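Drawer week, still going

Quick one tonight, tea going cold next to the keyboard. Said I'd write up how the collecting is getting on and it's been most of June, so.

The count stands at 1147 episodes. That's everything kept, all tasks, after the first proper clean of the folder. It was a fair bit higher before the clean. More on that in a minute.

For anyone new: we drive two arms by hand, record what they see and what the joints do, and feed the lot to a model that learns to copy us. Boring to watch. Strangely tiring to do. I come home to Fustorstead with my shoulders up round my ears.

This month is all the desk organiser. Pick a thing up, put it in the right compartment, or open a drawer, put it in, shut the drawer. Sounds like nothing. Small knobs are horrible. You come in a tiny bit off and the finger slides past, then you back out, come in again, and now you've got a recording where half the time is dithering. Do you keep it? We argued over that for a whole lunch. My view is keep some, the model has to learn how to get out of a mess too. The view at Urnach is bin the lot. So we're keeping them in a seperate folder and will train with and without.
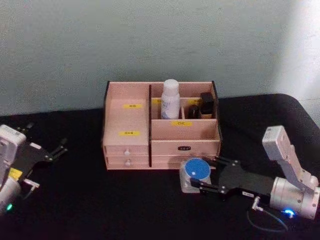
The other argument is start positions. I went back through my own early recordings and I'd been putting the object down in more or less the same spot every time without noticing. Lazy hands. The model noticed, of course - trained on that batch it went straight to the old spot and closed on thin air when the thing was a hand's width away. Very confident about it. So now there's a rule, move the object before every take, and turn the organiser a bit every few takes. Slows everything down. Worth it I think.

Target is 100 good ones per drawer or compartment before we call it a set. A decent morning gets me 70 if nothing crashes. The afternoons are worse, I get sloppy after 2 and start snatching at things, and you can see it in the joint plots, all spikes. Have started doing the fiddly drawers first and leaving the easy drops for after lunch.

Onu (our recording tool, for those who asked) got an update and now it asks for the task sentence before each take instead of after. Much better. I used to type them up at the end of a block and there were wrong ones all through, left where it should of been right, that sort of thing. Most of the clean was that. Hours of watching little clips and fixing one word. A wrong sentence is worse than a bad grasp as far as I can tell, the grasp at least looks bad when you play it back.

Things to do, mostly for me:

Check the clocks on the wrist cameras, they drifted again
Redo the set from the morning the blinds were open
Ask Unis if they want raw or trimmed
Write down the closing speed for drawers, I keep changing it

Somebody asked in the comments if we script any of it. No, all by hand for now. Tried a scripted version for the shut-the-drawer bit and the model came out stiff, always pushed at the same height and got stuck if the drawer was a touch crooked. By hand you push wherever you happen to be. Might go back to it for the really dull tasks.

Next lot is two-handed, one arm steadies and the other pulls. Did a few to try it and kept moving the wrong arm. Will post when I've got enough to train on, or when I've given up. Bed.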